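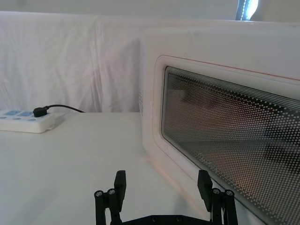 Microwave, power strip and one of the grippers, from the wrist camera.

Clondov two-arm kit: reader questions

We have had the Clondov kit on the bench since January, and the mail about it has been steady. Most of you want to know if it does what the brochure says. The answers are by Boris Koubek, who set it up and has been running it on the microwave task. We paid for the kit ourselves.

What do you get for the money?

Two arms, two parallel grippers, a wrist camera for each arm, a controller box and a year of the Madari software. The table, the backdrop and anything you want the arms to handle are up to you. So is the microwave. The product page shows a kitchen counter, and I had two emails from people who thought the counter was included.

Is it really "kitchen ready"?

I wouldn't use those words. It can be taught to work a microwave that sits on a bare white table with a white cloth hung behind it. My kitchen has a toaster, a fruit bowl and a cat. I asked Clondov if they had numbers from a furnished room and was told that such tests were "on the roadmap."

Why a microwave?

Because the brochure has one on the cover. It is also a fair test. The door swings, the release is a button you have to press squarely, and the inside is a box with a glass plate in it that you would prefer not to break.

How often does it get the door open?

I ran 500 attempts at opening the door with the oven kept in one position. It managed 425. The brochure says "near-perfect door handling," and I'd like to know what they call near. Most of the misses were bad presses on the release button. The pad lands on the rim, slides, and the arm carries on as if the door were open.

Does moving the oven matter?

Yes, a lot. I turned it 9 degrees and had to record new demonstrations before the results were worth writing down. Clondov's support says the software "adapts to layout changes." Ask them how large a change, and get the answer in writing.

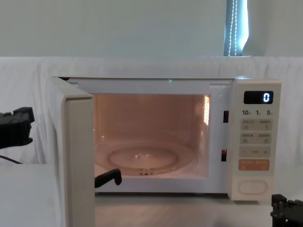
Door open, lamp on, display at 0. Chest camera view.

Can it read the display?

No. The panel on our oven has a digital display, gray buttons, a wide minus/plus button and an orange one under that. The software treats the whole panel as places to push. It has no idea what time is set. If you want it to stop when the count reaches zero, you'll be writing that part yourself.

Are the grippers any good?

They are the best part of the kit. They open wide and the screws can be reached with an ordinary driver. My complaint is bulk. Two grippers at one oven door is a crowd, and the left one has to keep clear of the door while it works near the opening. Matoušek makes a slimmer finger set that is supposed to fit. I have not tried it and can't recommend it yet.

How good are the wrist cameras?

Fine for position, poor for small print. Shiny white plastic is hard on them, and so is a lit oven on a bright day.

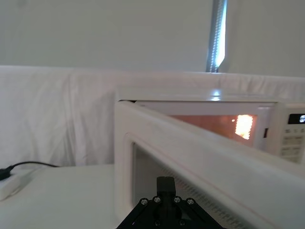

I had hoped the automatic exposure would sort this out. It helps a bit. Pulling down a blind helps more, and costs nothing. You will find no mention of daylight in the manual, although there are four pages on choosing a color theme for the dashboard.

How long does setup take?

The sales page says an afternoon. Mine took three days, one of them spent on a cable routing problem that support already knew of. If you have set up arms before, you may do better.

How many demonstrations do I need?

Clondov suggests 50 per task. I stopped seeing much improvement at 400. Recording them is dull work – plan for it, or plan to pay someone.

How does it compare with the Atau?

The Atau has one arm and costs less, and its documentation was written by somebody who had used the product. It can't hold a door with one hand and reach in with the other. If your task needs both hands, the comparison ends there. If it doesn't, I would look at the Atau first.

Would you let it heat food?

With me in the room, yes. By itself, no.

Is the software subscription required?

After the first year you can still run what you have trained, but you can't train anything new. This is in the license terms and missing from the product page. I asked for the renewal price and was offered a call with sales. I have asked again by email and will add the figure to this page if I get one.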